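From: Greltix Gardens list
To: all subscribers
Date: Tue 5 June
Subject: Re: [greltix-gardens] Dead fronds along the back path

Hello all,

Thank you for raising this one, and apologies for being slow to answer. I've had a house full of visitors and the garden list has had to wait its turn. To save everyone scrolling back, I've left the relevant bit in:

> I walked up from the Trastcombe gate at the weekend and
> wondered whether we ought to be doing something about the
> palms. The old leaves are hanging right down the trunks and
> the edge of the path is full of dry bits. Would it be worth
> having a big cut-back before the open afternoon? I don't
> mind bringing a ladder. Also, what was the name of the
> people who did the trees at Tultmont?

I do know what you mean, and I felt just the same when I first moved here and began using that path to get to the bus. I'd always gardened with roses and beans, things you tidy as you go, and my fingers itched to get in there with the loppers! I've come round to the skirts since then. They rustle beautifully when there's a bit of wind, and the small birds seem very fond of them. I would be sorry to see every trunk stripped bare at once.

That said, I was up there again before breakfast yesterday with your message in mind, and I think you're quite right about the edges.

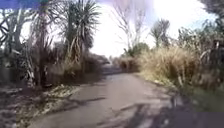 The left-hand side is where I'd begin. Leaves and twigs have got onto the margin of the path, and anyone with a pushchair or a stick would be glad of a clean edge. A stiff broom and a rake would do it. What comes off can go back under the shrubs as a mulch, except for the long strappy leaves, which take an age to rot and wind themselves round everything in the meantime — I lost a perfectly good rake to them in January.

As for the skirts, my suggestion would be to take off only what hangs low enough to brush against people, and to leave the rest alone. Please don't bring the ladder, kind as it is of you to offer. The spiky-headed one is far too tall for any of us, and if it ever does need attention I'd want somebody who does it for a living. The firm at Tultmont was Melnychuk. They charged us 1088 for the whole job there, with the chipping included, and left the place very neat, though that was a bigger site.

While they're quoting, they might give an opinion on the bare tree at the far end, past where the path bends. I've grown rather attached to its shape against the sky, but I'm no judge of whether it's sound.

Could we say Saturday week for the sweeping, starting at 3? I should think five of us would manage it comfortably before tea. I have three rakes (one new, see above) and a good supply of sacks. Gloves are a must, as those leaf edges are sharper than they look, and do bring a hat, there's only broken shade on the path itself.

Let me know on the list if you can come, and whether you'd like fruit cake or ginger.

Warm wishes to everybody,
Your neighbour at the top gate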